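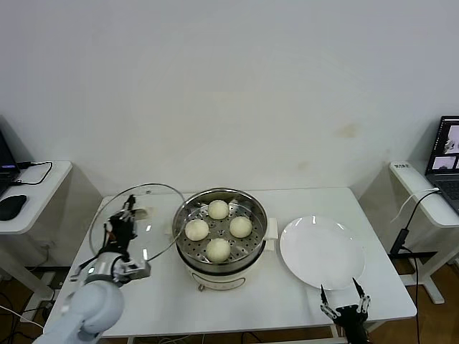
Black multi-fingered hand holding the steamer lid, four buns in the tray. Photo: Weltitz

Weltitz opens equipment planning service for kitchen robot buyers

TRENDEMBRIDGE — Weltitz today opened bookings for its new equipment planning service, aimed at canteens, caterers and care homes that want robot arms but have no idea what to put in the budget. Bookings run through August.

The arm is the easy part of the quote. Hands, mounts, cabling, a spare table, staff hours for setup — those get left off, then show up as a second invoice. Weltitz puts all of it on one sheet before anything is ordered.

Main points:

Fixed fee of $803 per site, credited against any later purchase
Covers up to 3 work tasks, customer's choice
Written plan with floor layout, power needs and a year of running costs
Five-finger hands and simple grippers priced side by side

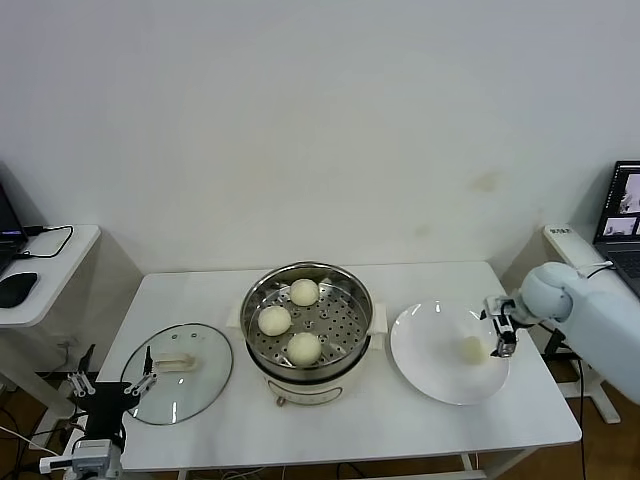 Grippers cost less and need fewer spare parts, so most first-time buyers should price one before anything fancier. Lids, plates and soft food are the tasks customers ask for most. The plan lists which hand suits wich job and what it costs to change later.

The service was tried out first with Tsang, a catering firm with 376 staff. Tsang has since moved its robot spending into next year's budget, one site to start.

First 100 bookings get a free follow-up review after six months. Leasing quotes availble on request, through Zamden.

Contact: Weltitz press desk, Trendembridge. Phones open 9 a.m. to 4 p.m.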